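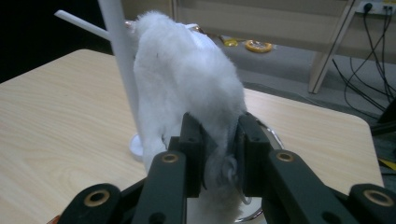
Photo: Zhiqiang Qian, Werkport course archive

Unit 4. Comparing hand-held grippers on soft goods

Last unit dealt with rigid parts, where the width between the fingers tells you most of what you need. Soft goods are harder. Long pile hides the true edge of the item, so the fingers meet fibers well before they meet anything that pushes back. Read the Cordeiro handout from March before you come to the lab.
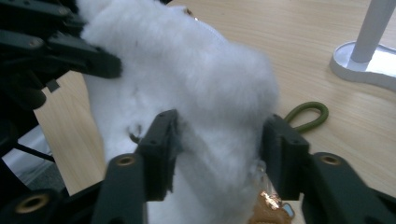 Tamville, April 8, 2022

Two points to look at when you compare finger pads:

Contact height. Pads set low on a plush item leave the top free to lean. A second gripper near the top changes the load on the first, so write down which one closed first.

Fiber between the pads. Fur squeezed into the gap can pass for a firm hold. Close slowly and stop when the reading levels off.

Use the Dinow controller at its default speed. The force limit is 400 on the controller's own scale. Do not raise it for plush. Log every attempt, including the ones you drop.

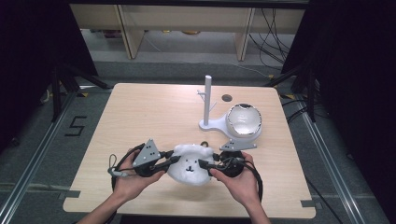 Fig. 3. Two-handed grasp of a plush toy near the white fixture.

With two grippers, press from opposite sides and keep both hands level. Check that the cables have slack before you lift. Marker plates should stay in view of the head camera through the whole motion; if your wrist turns far enough to hide one, repeat the attempt.

For the write-up, give the success rate for each pad type. A pad passes at 95 percent or better. Hand in 2 pages, with your log attached, to Nafula Simiyu.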